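Workshop Stories > Interviews > Second Life for Switches

When I first rang the woman who runs the switch bench at Hullari, she warned me she could talk about push-buttons until the kettle boiled dry, and I'm pleased to report she very nearly did. Hullari is a small salvage outfit on the edge of Gesville that takes the control gear out of old packing sheds and dairies and sorts it for another go-round. She has been at it for 13 years, and she still gets a bit of colour in her cheeks when a good batch comes in.

"People bin them, you know," she told me, pouring the tea. "A whole panel goes in the skip for the sake of one tired contact block, and there's a lovely operator on the front with years left in it!"

Her system is a simple one, and she's rather proud of it. Complete switches, cap and body and block all together, go in the blue tray. Anything that still needs a going-over goes in the red, and whatever she hasn't made her mind up about waits on the grey cloth in between. 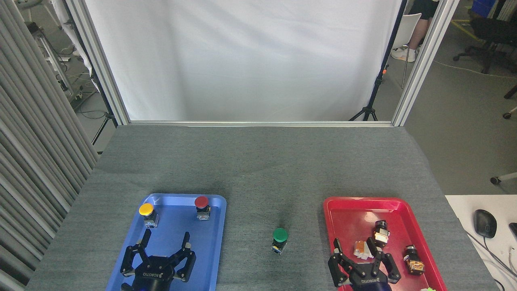
Her sister, listening from the doorway with a biscuit in hand, put in that the trays were all very well but the real trick was the labels, and that she'd once spent an entire afternoon matching blocks to bodies after a lot came in from Nomgate with no labels whatsoever. There was some laughter over that, and a short disagreement about which of them had ordered the lot in the first place.

I asked whether the mushroom caps were favourites. "Oh, they are," she said. "You can find them with gloves on, you can find them in poor light, and you can give them a decent thump. Green to start, red to stop, and then yellow seems to mean whatever the last electrician fancied. I've stopped arguing with yellow."
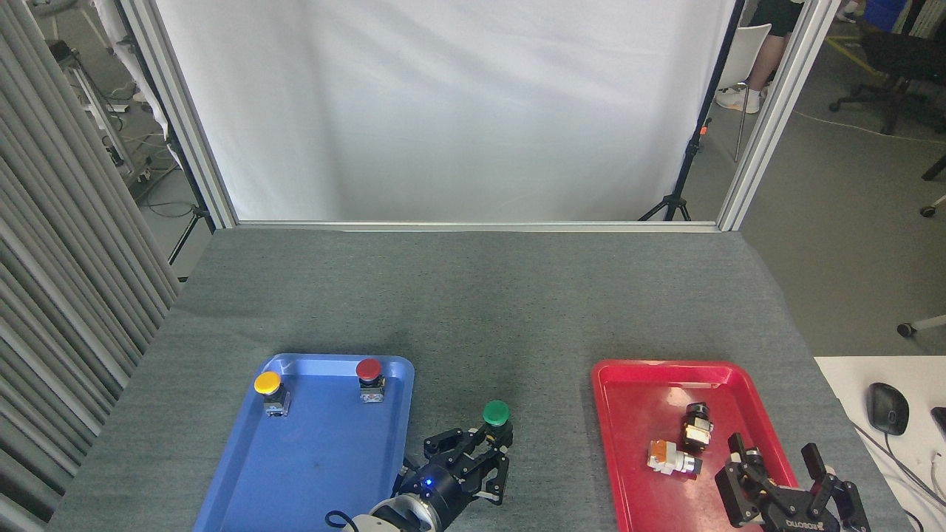 She likes a switch to be handled by the cap and looked at from underneath before it goes anywhere, and she'll happily send one back to the red tray for a gritty feel in the travel. On a good morning she gets through 18 of them, on a slow one 14, and she doesn't fuss over the difference. "If I hurry, I miss a cracked terminal," she said, "and then some poor farmer's out in the shed at five in the morning with a conveyor that won't go."

By then the tea was cold and we'd wandered on to key switches, her other great love, and she'd promised me a look through the drawer of them next time I'm out Gesville way.

Contact Hullari | Copyright Hullari, all rights reserved | Back to top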